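The Last Ferry to Pilia

I missed the four o'clock ferry because of a sandwich. It was a good sandwich (egg, too much pepper), and I'd do it again, but it meant I was stuck on the dock at Wallow until the evening boat with one suitcase, a dying phone and my aunt's clock wrapped in a bath towel.

The clock was the whole reason for the trip. My aunt had left it to my cousin in Pilia, and my cousin doesn't trust the mail, and I'm the one in the family who never says no. It ticked the entire bus ride down. A kid across the aisle asked her dad if I had a bomb and he told her to look at the cows.

So there I sat. The woman at the ticket window told me the evening boat was usually late in October, on account of the fog, and sometimes it didn't come at all, and then she pulled down her shade and went home. Very cheering! I walked up and down the dock for a while. I read the fare board. It was 16 for a grown-up, three for a dog, and 32 for what the board called "livestock, standing." I wondered what they charged if your cow wanted to sit.

Then the café lights came on across the road, and I grabbed my suitcase and my ticking towel and ran for it.

You'd have liked that café. Five tables, a radio playing somebody's accordion, a big old heater that knocked like it wanted to be let out. A little girl had the table by the window all to herself and was running a restaurant on it. I ordered coffee from the real counter and she looked so let down that I went over and ordered dinner from her too.

"We have carrot," she said.

"What else?"

She thought about it. "We're out of what else."

I had the carrot.
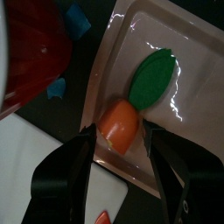 The Boat That Wasn't Ours

I was on my second helping when we heard the horn. It was way too early for the ferry, and the man behind the counter stopped wiping and looked at the window, and then he looked at the girl, and she got down off her chair and went and stood behind his legs.

"That's the Sustlow boat," he said.

I said great, did it go to Pilia? I mean, a boat's a boat.

"It goes by Pilia," he said. "It doesn't always stop."

Now, I know how that sounds, and you're thinking a sensible person would have stayed by the heater. But I'd promised my cousin I'd be there by breakfast, and I'd had three coffees by then, and I went out with my coat half on to take a look. The fog had come right up over the dock. I could see one yellow lamp, up high, and under it a gangplank with a rope on each side, and nobody taking tickets.

And my aunt's clock stopped.

I hadn't noticed how used to it I'd gotten. I stood there hugging a bath towel in the quiet, and I swear the boat was listening too. Then somebody up on deck said, in a perfectly friendly voice, the way you'd call to a neighbor over a fence, "Is that for us?"

It was my aunt's voice. She always did the end of a question a little flat, like she'd already made up her mind about the answer.

I'd like to tell you I said something good. I said, "No, it's for Pilia."

"Oh, well," she said. "Go on, then. Button your coat."

The lamp slid off to the left and the gangplank must have gone with it. I buttoned my coat. When I got back inside, the man had poured me another coffee and wouldn't take money for it, and the girl was back at her table asking if I wanted dessert. I asked what there was.

"Carrot," she said, and the clock started up again under my arm, eleven minutes slow.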